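Content > Families and Libraries
Model file ballooned after loading vendor shelving, views crawl

drafty_dan_K
Jul 8, 2020
Need help quick, issue set goes out end of the week. Candport branch library, one central file, Kedby with Citari on top for the schedules. File was fine until we loaded the Daneshvar shelving set. Now it's 500 MB and any 3D view takes forever to regen. Plan views are ok-ish at coarse, medium is bad, fine is forget it.

Things I tried:
purge unused, three times
audit on open
saved as new central, compact ticked
turned off shadows everywhere

Barely moved. The set is 26 families and most of them are in use so purge won't touch them. Count in the schedule says almost 2,000 instances. Anyone else used this stuff?

concrete_pour
Are they nested? Open one of the shelf families and see what's inside. Bet you there's a bracket with real threads on the screws.

drafty_dan_K
yep. Nested bracket, nested foot, nested end panel, nested label holder. Label holder has a little curved lip on it. Modeled. All shared too.

concrete_pour
Well there you go

mullion_seven
Shared nested is your schedule problem as well. Citari counts every shared sub-component as its own item. So your almost 2,000 isn't shelves, it's shelves plus feet plus brackets. Uncheck shared, reload, overwrite the version and the parameter values. Count drops right away.

File size won't change much from that though. Separate issue.

drafty_dan_K
ok did that on one, count dropped. Thanks. Client wants the label holders scheduled tho?? They buy them seperately.

mullion_seven
Then put a number parameter in the host, holders per bay, and schedule that. Don't need geometry to count a thing.

gridline_hopper
Disagree a little. If the client buys the holders then shared is the right way to do it, that's what shared is for. The parameter gets out of sync the first time someone swaps a type and forgets to change the number. Have seen it go out wrong and it was a long phone call. Keep it shared, strip the geometry down, filter the schedule by type mark.

mullion_seven
Drive the number with a formula off the bay width. Can't forget a formula.

gridline_hopper
Can if the vendor's bay width is an instance parameter with no limits on it. The Daneshvar ones are. You can drag a bay out to any size you feel like and it stretches the shelf and leaves the brackets where they were.

mullion_seven
Wow ok. That's bad content then. Still wouldn't put geometry in for a label holder.

level_2_ceiling
Before anybody rebuilds anything -- check for imported CAD inside the families. Half the vendor stuff I get is a solid imported from some mechanical package and wrapped in a family template. Tell is the object styles list. If you've got a pile of layers under imports with names like PART_BODY it's that. Purge doesn't get them.

drafty_dan_K
Checked. Imports in 2 of them, the end panel and the mobile base. The rest is native but heavy. Base has every wheel in it, and the wheel bearings

level_2_ceiling
Those two are your file size. I'd put money on it. Rebuild them native or swap for boxes. Don't explode the import, you'll get a thousand lines and all the line styles come along for the ride.

concrete_pour
What he said about exploding. Did it once in April on a kitchen and was deleting line patterns until lunch the next day.

drafty_dan_K
Question then. If I rebuild the base as a plain extrusion do I lose the types? There's a type catalog text file with it and the spec writer is keyed to the type names.

gridline_hopper
Keep the family file. Don't start from a template. Open theirs, delete the import, draw your own solid on the same reference planes, save over. Types and parameters stay, catalog still reads. Lock the faces to the planes or it won't flex. Flex it before you load it!! Set width small, apply, big, apply. Then load.

Also save a copy of the original someplace because you will want it back at least once.

plan_north_pat
Unpopular, but why not leave it and use detail levels. Visibility settings on the nested stuff, fine only. Set all your plans to medium. Done by lunch. I've got whole hospitals running like that.

concrete_pour
Doesn't help size, still in the file.

plan_north_pat
Size isn't what's slow. Regen is slow. Size is just slow to sync. He said views crawl. Hide the nested parts at coarse and medium and the view doesn't have to draw them.

level_2_ceiling
Imports ignore half of that in my experience. You can set the visibility on the import as a whole, sure, but he needs something to show at medium anyway. So he's drawing the box regardless.

plan_north_pat
Fair on the imports. For the native ones my way is quicker. He has a deadline.

drafty_dan_K
I do have a deadline

mullion_seven
Do both. Imports get replaced today, native ones get detail levels today, proper rebuild after the set goes out. And take the label holders out of the 3D, sorry I'm not letting that one go

section_box_sue
Coming in from the content side, I build this stuff for our office library. Sort your 26 by how many times each is placed and only fix the top few. A heavy family placed once doesn't hurt anybody. The light one placed all over the stacks with a material that has a bump map and a cutout -- that one gets you in every rendered view.

And check materials while you're in there. Vendor sets bring their own and you end up with White, White 1, White_Powder, white powder (2). Every one with its own image path pointing at a drive in somebody else's building.

drafty_dan_K
Oh no. We have exactly that. Missing texture warning on every render. How simple do you go on the loose stuff? They also want desk and shelf clutter in the circ desk views, supplies and boxes and so on. The intern found a bunch of downloads, they're huge

section_box_sue

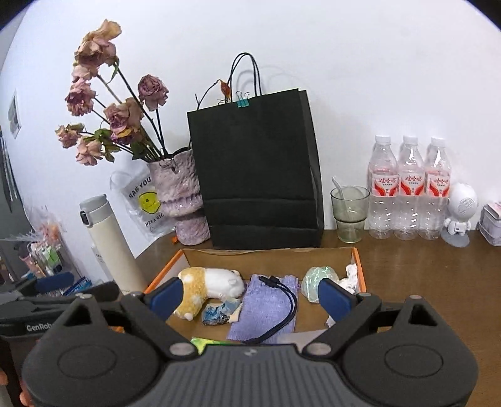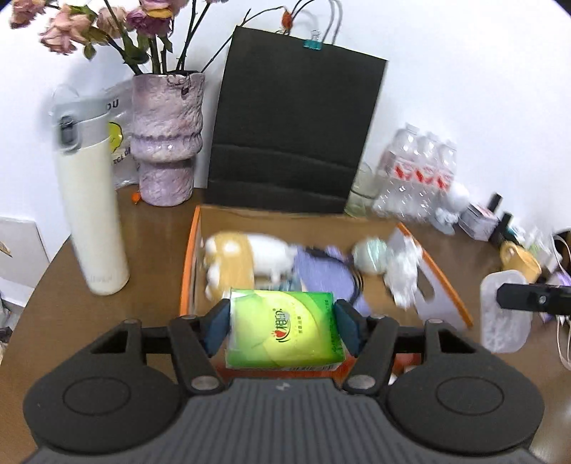 Clutter gets its own workset, closed by default, and one family per item with no nesting. Then I ask what reads from across a room and model that, skip the rest. The open cardboard box, say: tray shape, tan inside, and the orange edge as a second material because the edge is what you'd notice. No flaps, no thickness on the board past what it takes to get the edge to show. The tissue packet is a plain block, and I'd paint the front face green and yellow and leave the lettering off. If somebody asks for the label do it as a decal in the one view, not in the family. Both of those load in no time and your intern can make a dozen in an afternoon, which is good practice anyhow.

gridline_hopper
Decals though. They drop their path every time we move the project folder.

section_box_sue
Relative path, set the render search folder in options. Has to be done per machine which is a pain yes.

plan_north_pat
I'd go one further and do the clutter in the render package and keep it out of the model. No reason a structural guy linking your file should get a tissue packet.

section_box_sue
Closed workset takes care of the linking if he opens it with specify. If he doesn't, well. We don't have a seperate render package so in the model it goes. Shops differ.

drafty_dan_K
Update. Replaced the base and the end panel, kept the type names, catalog still reads. Flexed both. Base broke at the widest size, I'd locked to the wrong plane, fixed. New central saved and it's way down, didn't write the number but sync is normal again. Fine level 3D still not great but I can work.

Haven't touched the materials. Haven't told the client about the label holders either.

mullion_seven
Number parameter.

gridline_hopper
Shared, with a filter.

drafty_dan_K
lol. Going with the formula for this issue because it's set up already, will lock the bay width to type so nobody can drag it. Next job I'll try it shared.

level_2_ceiling
When you lock the width watch out for any bays that were already stretched, they'll snap to the type size on reload. Tag them first or you won't know which moved.

drafty_dan_K
ugh good catch. There's a run by the stairs that was definately dragged. Making a type for it now

concrete_pour
Does Citari still need the schedule rebuilt after you change instance to type? Used to on the old build, the column went blank.

drafty_dan_K
Column went blank, yes. Removed the field, added it back, values came in. Have to redo the column heading and the sort though.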